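Community Help: Funerals, Notices and Records

Length of a printed death notice and where to send it

Posted by Clonau_Reader

I am preparing a death notice for a relative who lived for many years in Clonau and later moved to Abu Hammour. The family would like it to appear in both places. The form I was given allows 255 characters for the short notice, and our draft is well over that. May the names of grandchildren be left out, and is it acceptable to publish a longer text elsewhere? We would also like to mention the family burial plot, first recorded in 1806.

Hemia Records Desk

The short notice is intended to carry the full name, age, place of death and the time and place of the service. Grandchildren may be left out or mentioned as a group. It is customary to list the spouse and children by name, but this is not a requirement.

A longer obituary may be submitted separately. Our page accepts up to 1000 words, and the text may include schooling, work, military service and membership in a congregation. Please have a second family member read the draft before it is sent. Corrections to spelling are made without charge until 5 p.m. on the day before publication.

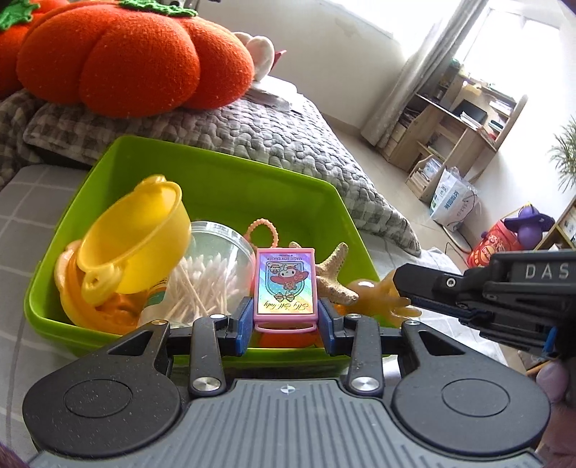
The date of the burial plot should be given as it appears in the cemetery register. If the register and the family papers differ, the notice may say "the family plot" and omit the year.

For publication in Abu Hammour, a separate request must be made to the newspaper concerned. We do not forward notices.

gultar_lane

We did ours in August and they cut the last line, so put the service time first. Also ask if the funeral home will send it in for you. Ours did and it was included in the bill.

Clonau_Reader

Thank you. We will shorten the notice and submit the longer text separately.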